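Shoe rack

A shoe rack is an open piece of furniture for storing footwear off the floor. Small racks may also stand on a table or shelf. Dallow's trade list gives a width of 60 cm for its smallest model, with a load limit of 4 kg per tier.

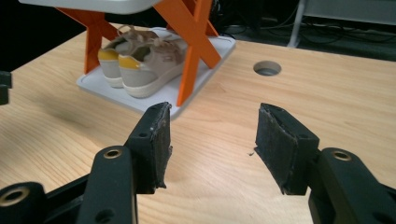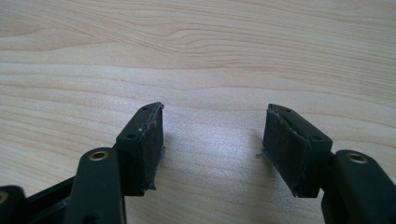

Light wooden tabletop in both views; small shoe rack in the first.

By Oanh Lã | Last edited 23rd February

Spacing between tiers is set by the tallest shoe to be stored. Low shoes need less height than ankle boots, and long boots are normally kept on a separate stand.

See also: Boot tray; Coat stand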